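About Wetik

Wetik makes small colored pieces for games. Rings, mostly, and some that are not rings, which we took up after a customer in Destasham asked whether we did "anything else at all." We sell to people who design board games, to people who own board games and have a dog, and to a surprising number of schools.

The company began with a missing blue ring from a game called Sterkau, long out of print and, according to the few people who finished it, not much missed. Shayne Hapeta wrote to the publisher for a spare and got a polite letter saying the minimum order was 2000. He ordered 2000. He needed one. The other 1999 became our opening stock, and we would like it noted that they have all been sold.

We work in one big room in the Whitcombe building, with a concrete ceiling, gray floors and light wooden tables that get pushed together when an order is large and pulled apart again when somebody wants lunch. Chairs go wherever the last person left them. There is a sign-up sheet for the tables, which is respected by new employees for up to a week.
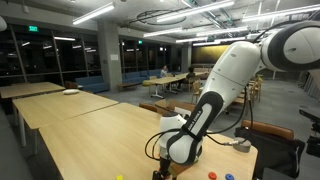
Page last changed: Sep 28, 2022

Color is what we argue over. Our orange has been through seven versions, and the first was so close to our red that a family of four wrote in to say they had played a whole evening as two teams without meaning to. Yellow has never given us any trouble. Green is Shayne's department and he does not take questions.

Sorting is done on the table, in the open, by color first and shape second. We tried trays with dividers in May and went back to spreading everything out, having found that a tray is mainly a way to put a green square in with the greens from some other order and feel good about it. Pieces go into a bowl when they are ready to be packed. Small orders leave in small boxes. Big orders leave in whatever big box turned up most recently, so please don't judge your parcel by what it used to be - cardboard is cardboard, and we fold it up again until it gives out.

If your game has lost a piece, send us the width, the color and the name of the game. A photo next to a coin helps. "Normal size" does not help. We keep 520 shapes on the shelf and can cut others if you are patient.

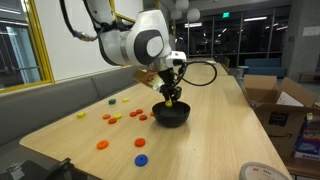
Ordered six orange rings and got six orange rings, wrote Marguerite, though I was told on the phone to expect a slightly different orange and I have to say it is a slightly different orange. My husband says he can't see it. He also can't see when it's his turn.

We sent her the newer orange at no charge. She has kept both sets and uses them for different players, which we think is cheating but have not said so.

Visits are welcome if you write first. The bench by the window is the comfortable seat and is usually taken. We don't have a showroom, a gift shop or a parking space, and the bell for Wetik is the one with no label on it.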